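MEDIA RELEASE
18/01/2024

PADNESS LAUNCHES STEPPED COUNTER TRAY FOR CORNER SHOPS, CANTEENS AND SERVOS

Clear three-row display goes on sale in February. Orders open now.

Small shops short on counter space have a new option from next month. Padness, the shop fittings supplier, will start shipping its Livley range of clear stepped trays to independent retailers in February, with orders open from today through the Padness website and by phone.

The Livley is made for the spot beside the till. Chocolate bars, mints, gum, small tubs, the odds and ends people grab while they wait. Three long rows, each one stepped up from the one in front, so stock at the back isn't hidden behind stock at the front. Clear the whole way through. No coloured trim, no printed header card.

Padness trialled the tray in 4 shops before Christmas. Two milk bars, a hospital kiosk and a swimming pool canteen. Feedback was mostly about cleaning and about the rows, which were a touch narrow in the first version and have been widened. The corners were also rounded off after the pool canteen asked for it.

"Shop owners told us the same thing over and over, they had a shoebox lid on the counter and were sick of it," a Padness spokesperson said. "We wanted something that wipes down with a damp cloth and doesnt favour one brand over another."

The tray is moulded by Cloltura, which also makes the existing Padness bread bins and deli risers. Packing and delivery will be handled by Parisi out of its own warehouse. The first run is 709 trays. A second run is pencilled in if the first sells through, timing to be confirmed.

What retailers get

Tray, flat packed in a recycled carton
Spare set of dividers
Sheet of shelf label strips
One page set-up guide

Price is $129 including tax. Delivery extra for regional and remote addresses, quoted at time of order. Retailers who already hold a Padness trade account will find the tray added to their catalogue automaticaly. Nearly 215 shops have registered interest through the trade newsletter and will be contacted first, in the order they signed up.

Colour options are not planned. A shorter version for very narrow counters is being looked at for later in the year, no price yet. Trays can be returned unused in the original carton.

Retailers wanting to see one before ordering can ask for a visit from their Padness rep. Reps are carrying trays from Monday.

Media enquiries: Padness press desk, via the contact form on the Padness website. Samples on request, please allow a week.

The layout is up to the shop. Padness suggests bars lengthwise along the back row, end to end, and smaller tubs and packets a step down where a hand can get to them. Two Snickers along the rear row still leave the left portion free for another line, and a small round container sits in the middle row with its top facing out. Fill the front row last. Labels outward where possible. 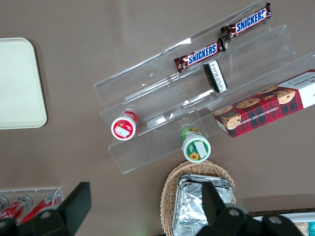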